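Sorenon Tool Library – Progress report to the Drinetti Fund
Period ending in June

1. Sorting of donated tools

In this period we continued to sort the hand tools which were donated to the library. At the start of the period 885 pieces were waiting in the storage room. We have now checked and labeled 400 of them. The work goes slower than we planned in the proposal, as many handles need cleaning before we can judge their condition.

Each donation first goes into a metal bin on the wooden table, and from there the tools are taken one by one to the shelves. Long tools cause the most delay. They lie diagonally and on top of each other when a bin is full, and small parts stay under them on the floor of the bin. We now put fewer pieces in at one time – this helped more than we expected.
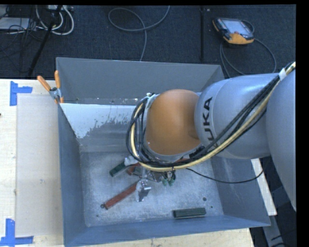 2. Bins and shelves

The grey metal bins are scuffed inside but still strong, so we will not replace them this year. The money reserved for new bins, 70 dollars per piece, we ask to move to shelf labels from Sirell. The change does not affect the total budget.

3. Next period

We plan to finish the remaining tools and to open the lending desk at the Rugemalira branch for 5 afternoons per month. The price list for late returns is not ready yet. We will send it together with the next report, if the Fund agrees to the change in point 2.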